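3.2 Objects kept on the floor

In the first round of visits we asked only about cupboards and shelves. Households answered these questions easily, but the plans we drew afterwards did not agree with what people told us about their daily work. Wilma Baert, who made most of the visits in Dradport, noticed that many things in regular use had no place in our list. They were standing on the floor. For the second round we therefore added a floor survey, and the final inventory has 1428 objects, of which 377 were kept at floor level.

We use "floor level" in a strict way. An object belongs to this group if it rests directly on the floor covering. A bag hanging from a hook does not belong to it, even when the bag touches the floor. Large appliances were also left out, following Talebi and Lambrechts. 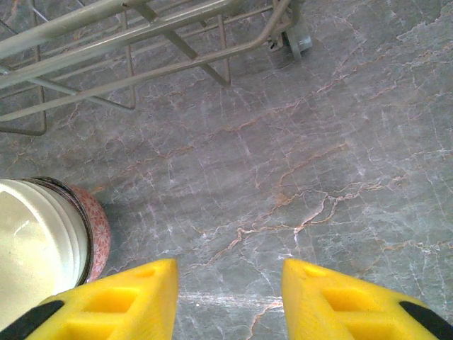
Figure 8. Patterned container with white lid on a gray, marble-patterned floor.

Lidded containers were the group that gave us the most difficulty in coding. Residents did not describe them as "stored" and did not describe them as "in use" — they said that the container "stays there." Closed containers hide their contents, so we coded them first by their outside appearance and only then by what the resident told us. The floral band in pink and red on the container in Figure 8 is a good example of decoration that we recorded in this first step, together with the shape and the color of the lid. We also recorded the nearest piece of furniture or rack, as residents often used it to explain where a container belonged.

The floor covering had some influence on the answers. On smooth floors, people spoke more often of pushing a container aside with the foot before sweeping. In the 20 homes with carpet in the storage area, this was mentioned only by one resident. We did not measure the floors themselves, and the difference should be read with care. The coding of the contents is treated in Section 3.3.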